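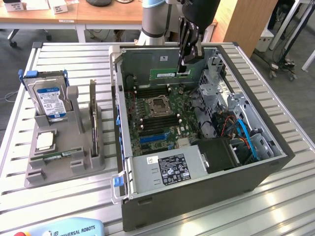

What order do the parts go back into the case?
Processor first, then memory, then expansion cards, then the hard drive, then the cables. Taking a machine apart is the same list backwards, more or less. Cables are the exception, they come off whenever they're in your way.

Notes for Unit 3 - Inside the Tower
Handed out October 11, 2018. Replaces the old sheet with the wrong slot order on it, please recycle that one.

Bring this to the bench. Reading for the unit is still the chapter on main boards, skip the part on laptops, we get to those in November.

1. Before you touch anything

Power off. Cord out of the wall, then out of the back of the supply. Hold the power button down a few seconds to drain what's left. Strap on wrist, clip on bare metal of the case (not painted metal, paint doesn't conduct).

Case on its side, open side up. Never work on a standing tower, screws fall into the bottom and you lose ten minutes.

Rings and bracelets off. Long sleeves rolled.

The power supply is a sealed box. We unplug it, we lift it out, we do not open it. Read the label for output ratings and leave it at that. Anybody who takes a screwdriver to the supply housing is done for the day.

2. Parts tray

Everything that leaves the case goes in the gray tray to the left of it. Same place every time. Drive stands up in the back. Expansion card on its edge in the narrow holder. Processor in the square pocket, metal lid up. Memory in the long channel.

Why fussy - you will be called away, or the bell goes, and the next group has to know at a glance what's out and what's in. An empty pocket means the part is in the machine. If it's not in the machine either, tell the instructor before you leave, not after.

No parts on the bare bench. The bench top is slotted aluminum. It conducts, and small screws love the gaps.

3. Processor

Know these words for the quiz: socket, retention frame, lever, heat spreader, contact.

Lever down and out to the side, then up. Frame swings up after it. Look into the socket before anything goes in, from a low angle with a light. Bent contact = stop, raise your hand. Don't try to fix it yourself, even if you've done it at home.

Hold the chip by its edges. Match the corner triangle or the notches, whichever your board uses. Lower it straight down. It should drop in with no push at all. If it doesn't sit flat, lift it straight out and look again. Frame down, lever down, lever under its hook. The lever takes some force, the chip takes none, people get these mixed up every term.

Paste and cooler come next week. Do NOT power a board with no cooler on it, not even for a second to see the lights.

4. Memory

The practice boards in the Petkov Lab are server/workstation type, slots on two sides of the socket, so there is more than one right-looking place for a module. Slot order is printed on the board, or in the manual if the print is too small to read. Fill the first slot named, then the next one named. Do not just use the one closest to your hand.

Steps:
Open the clips at the ends of the slot.
Find the notch in the module's edge. It is off center. Line it up with the bump in the slot.
Set the module in the slot, both ends level.
Thumbs on both ends, press straight down till the clips close. You should hear it or feel it.
Check both ends by eye. The gold edge should look even all the way along.

Most common fault in this unit by a mile: one end seated, other end not. Machine powers up, fans spin, no picture, maybe beeps. Students then go and reseat the video card, swap the monitor, change the cord. Reseat the memory first.

Second most common: module turned end for end and forced. The bump is there to stop you. If it needs your body weight it is the wrong way around.

Removing: clips open, lift straight up by the edges. Fingers off the gold contacts. Module goes back in the channel, not in your pocket, not on top of the power supply.
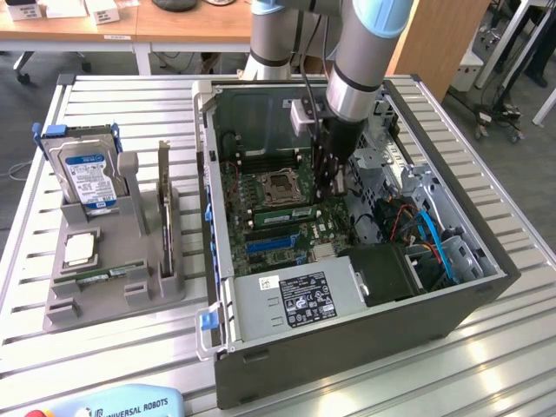 Department of Computer Service and Repair | Mundutano Technical College | Odell Building

5. Expansion cards

The blue slots on these boards are the expansion slots. Same rule as memory, straight down, even pressure, but no clips on the short ones - a screw or a latch at the back edge of the case holds the card. Card in, then screw. A card held only by its screw will rock out over time, so push again after the screw is in.

Slot color is picked by the board maker. Blue here doesn't mean blue elswhere. Go by length and by the position of the key, and by the printing next to the slot.

6. Hard drive

Ours are 3.5-inch, Western Digital on the bench at present, in the blue mounts. Leave the mount on the drive. It goes into the gray metal drive cage as one piece. If it binds, back it out, don't hammer it with your palm.

Two cables: data (narrow) and power (wide). Both have an L-shaped key. The plastic around the key snaps off easy and then the drive is scrap. Pull by the plug, never by the wires.

Wire colors on the power leads, learn these:
Yellow - 12 volts
Red - 5 volts
Orange - 3.3 volts
Black - ground
Data cables come in any color and the color means nothing. Red data cable is not a 5 volt anything. This was missed by half of last year's class.

7. Cables and the shroud

The black plastic shroud guides air. It looks like trim and it gets left off, then the machine runs hot and someone opens a ticket. Goes back in before the side panel, always.

Route cables along the cage side, away from fan blades and away from the memory slots. A wire under a module clip will keep the clip from closing and you'll be back at section 4 wondering why.

Front panel wires are the thin ones. Take a note of where each one goes BEFORE pulling. A sketch is fine, a phone picture is better. Don't trust your memory on this.

8. What to write in your log

One entry per part moved. Part, from where, to where, time, initials. Slot number for memory, spelled the way the board spells it. "Put RAM in" gets no credit. "Module from tray channel to slot 1, both clips closed" gets full credit.

For the reading exercise you also need the ticket file from Trovico, 1,502 old repair tickets with customer names taken out. Pull any 3 where the fault was a part not seated all the way. Write a couple of lines on each: what the customer said, what the tech tried first, what would you have tried first. Due at the start of next bench session.

9. Practical check

Worth 10 points. One machine per pair, both partners do the memory step, split the rest how you like.

Unplugged and strapped before first touch - 2
Tray used correctly the whole time - 1
Processor seated, lever hooked - 2
Memory in the right slot, both clips closed - 2
Card and drive in, cables on - 2
Log readable - 1

Speed is not graded. There's a clock on the wall, ignore it. Dropping a module loses nothing if you say so and set it aside for testing. Dropping it and putting it in anyway loses the memory points.

Retakes during open lab only. Sign up on the sheet by the door.

10. Stuff that came up in class

Can I mix memory sizes? Sometimes, the board manual decides. Not on our machines, use the modules that came with your bench.

Does it matter if I touch the green part of the board? Edges are better. Skin oil on the contacts is the bigger worry, static bigger still.

What about cleaning contacts with an eraser? Old trick, leaves crumbs and can take the plating off. Use a dry lint-free wipe, and alcohol if it needs more then that.

My lever won't stay down. Check the frame is under the lip first. Then call the instructor.

Closing up the bench: strap off last, tray wiped, screws back in the lidded cup, stool under. Lights stay on if the next section is waiting.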